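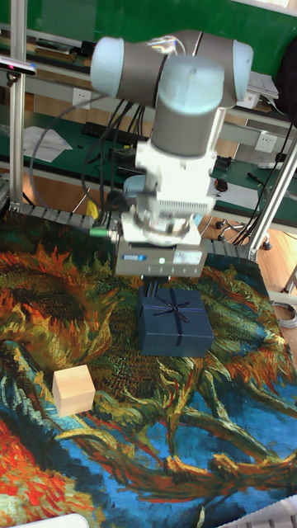
Grellex Paper Stock Records

Version 7, released Monday, August 19, 2019
Maintained by Dewanti Halim and Hatem Bouazza

Summary

Grellex is a table of measured properties for coated and uncoated cover papers used in rigid box making. Each row is one sheet tested at the Draltville bench. The table is meant for converters who need to compare stocks before ordering a full roll, and for anyone modeling how a wrap behaves at a folded corner.

Contents

papers.csv - one row per sheet
mills.csv - mill codes and countries
methods.txt - bench procedures, in the order they are run
changes.txt - release history

The current release covers 54 stocks, with 10 sheets tested per stock. Sheets are taken from the middle of the ream. Stocks supplied only as swatches are not included.

Fields in papers.csv

stock_id: text, unique per stock, stable across releases
sheet_no: integer, starts at 1 for each stock
mill_code: text, joins to mills.csv
basis_wt: grams per square meter, conditioned weight
caliper: micrometers, mean of the readings on one sheet
grain: L or S (long or short), blank if the mill did not state it and the tear test was unclear
stiff_md, stiff_cd: bending stiffness in millinewton meters, machine and cross direction
crack: visual grade at the fold, 0 (none) to 4 (coating lifted)
rub: visual grade after dry rub, same scale
finish: free text from the mill's sheet, not normalized

Missing values are empty. Zero is a real value in crack and rub, so check your import settings before averaging.

Conditioning and measurement

Sheets rest in the conditioning room overnight before testing. Weight and caliper are taken first, then stiffness, then fold and rub. The fold test is destructive, and rub is run on the unfolded half of the same sheet.

Crack grades were assigned by Elli Harju and Impi Niskanen working separately. Where they differed, the higher grade was kept. The individual grades are not in the release but can be requested.

Known problems

Stiffness values for the lightest stocks are near the lower limit of the tester. Treat differences between them with caution.

The finish field mixes terms. "Soft touch" and "velvet" may refer to the same lamination or to different ones, depending on the mill.

Dark solid colors show cracking more readily than pale ones. The grade records what is visible, so two stocks with the same coating can score differently by color alone.

Stocks from mill code NZ (Nusitz) were retested in July after a caliper calibration error. Rows in version 6 and earlier should be discarded for this mill.

Loading

Files are UTF-8, comma separated, with a header row. Decimal separator is a period. Some spreadsheet programs read stock_id values such as 3E2 as numbers - import that column as text.

Changes since version 6

Added 2 stocks from Brunner.
Replaced all NZ rows.
Renamed fold to crack.

Terms of use

Free for any use with credit to the Grellex maintainers. Corrections go to Kaisu Aaltonen at the Draltville bench. Include the stock_id and sheet_no.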